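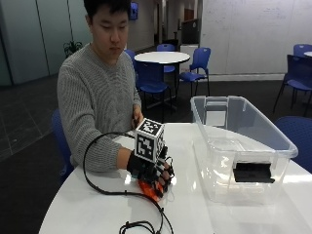

3 Durchführungsregeln für die Aufzeichnung von Greifdemonstrationen

3.1 Geltungsbereich und Begriffe

Die nachfolgenden Regeln gelten für Aufzeichnungen, bei denen eine Person Handhabungsaufgaben am Tisch ausführt und die Bewegungsdaten später zum Anlernen eines Greifers verwendet werden. Sie ersetzen den Entwurf von Org und Grīnberga, der nur stationäre Aufbauten mit externer Kamera berücksichtigte. Als Episode wird ein zusammenhängender Abschnitt bezeichnet, der mit der Ruhelage der Hand beginnt und mit ihr endet. Eine Sitzung umfasst höchstens 42 Episoden je Person. Muss-Regeln sind mit M, Soll-Regeln mit S gekennzeichnet; Abweichungen von S-Regeln sind im Sitzungsprotokoll zu begründen.

Die Regeln wurden in der Arbeitsgruppe Zarnari erarbeitet und an insgesamt 127 Sitzungen erprobt. Die Auswertung in Abschnitt 4 bezieht sich ausschließlich auf diesen Bestand, Stand 20. September 2022.

3.2 Sichtbarkeit der Referenzmarken

M1. Die Referenzmarken an der Hand müssen bei Beginn und Ende jeder Episode von der stationären Kamera erfasst sein. Zwischenzeitliche Verdeckungen sind zulässig, solange sie 200 ms nicht überschreiten. Längere Lücken werden nicht interpoliert; die Episode wird als unvollständig geführt und nicht in den Trainingsbestand übernommen.

M2. Die Befestigung des Markenträgers wird vor jeder Sitzung und nach jedem Ablegen des Handschuhs geprüft. Verschiebt sich der Träger gegenüber dem Handrücken, ist die Kalibrierung zu wiederholen. Eine nachträgliche rechnerische Korrektur anhand der Fingerdaten wurde untersucht (Penry, interner Bericht Kaltamik), lieferte aber bei gebeugtem Handgelenk keine reproduzierbaren Werte.

S1. Die Person soll in der Ruhelage mindestens eine Markenfläche der stationären Kamera zuwenden. Eine Vorgabe für die Haltung während der Aufgabe wird nicht gemacht, da sie den natürlichen Bewegungsablauf verfälschen würde.

3.3 Arbeitsraum und Behälter 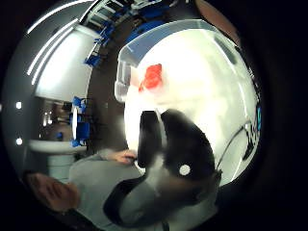 Abb. 3. Behälter und Handschuhhand aus Sicht der mitgeführten Kamera.

Behälter sind für die Auswertung problematischer als die Greifobjekte selbst, weil ihre Wände je nach Blickwinkel Reflexionen oder gesättigte Bildbereiche erzeugen. Nach M3 ist deshalb vor der ersten Episode eine Belichtungsprobe mit leerem und mit beladenem Behälter aufzunehmen. Abb. 3 zeigt den ungünstigen Fall: Das Innere des Behälters ist nahezu überstrahlt, während sich das kleine rote Objekt unterhalb des Randes noch deutlich abhebt. Für farbige Objekte ist eine solche Aufnahme verwertbar, für helle oder durchscheinende Objekte nicht. In Sitzungen mit gemischten Objektsätzen richtet sich die Belichtung nach dem hellsten Objekt.

M4. Beide Hände sind zu protokollieren, auch wenn nur eine instrumentiert ist. Eine stützende oder haltende zweite Hand am Behälterrand verändert die Kontaktverhältnisse und damit die Übertragbarkeit auf einen einarmigen Aufbau. Episoden mit Beteiligung der zweiten Hand erhalten das Attribut »beidhändig«. Ramanauskas schlägt eine feinere Abstufung nach Kontaktdauer vor; sie wurde wegen geringer Übereinstimmung zwischen den Annotierenden nicht übernommen.

S2. Der Abstand zwischen Behälter und Tischkante soll 5 cm nicht unterschreiten.

3.4 Leitungsführung und Nebengeräte 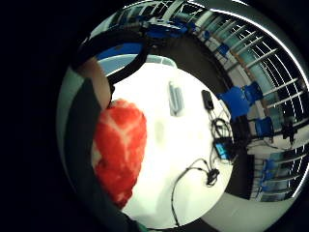 Kabelgebundene Handschuhe schränken den nutzbaren Arbeitsraum stärker ein, als die Kabellänge erwarten lässt. Maßgeblich ist die Lage der Schlaufe auf der Tischfläche; sie darf nach M5 weder die Greifbahn noch die Ablagezone kreuzen. Im hier dokumentierten Aufbau liegen das Kabelbündel und das Gerät mit blau leuchtender Anzeige am Tischrand, und eine lange Schlaufe zieht sich von dort über einen Teil der Platte. Eine solche Anordnung ist zulässig, sofern die Ablagezone auf der gegenüberliegenden Seite festgelegt und im Protokoll vermerkt wird. Wird die Zone während der Sitzung verlegt, ist auch die Leitung neu zu führen und eine neue Sitzungskennung zu vergeben.

M6. Nebengeräte werden vor Sitzungsbeginn positioniert und bis zum Ende nicht bewegt. Ihre Lage ist in der Raumskizze einzutragen. Dies gilt auch für Geräte außerhalb des Arbeitsraums, soweit sie im Weitwinkelbild der mitgeführten Kamera erscheinen.

S3. Steckverbindungen sollen außerhalb der Greifbahn liegen und mit einer Zugentlastung versehen sein. Unter Javero wurde zusätzlich eine Fixierung am Unterarm erprobt. Die Beurteilung durch die teilnehmenden Personen fiel uneinheitlich aus (Doucette, persönliche Mitteilung), sodass die Fixierung freigestellt bleibt.

3.5 Abbruch und Wiederholung

M7. Eine Episode ist abzubrechen, wenn das Kabel unter Zug gerät, der Markenträger sich löst oder die Person den Abbruch verlangt. Abgebrochene Episoden werden nicht gelöscht, sondern mit Grund und Zeitmarke archiviert. Eine Wiederholung erhält eine eigene Nummer.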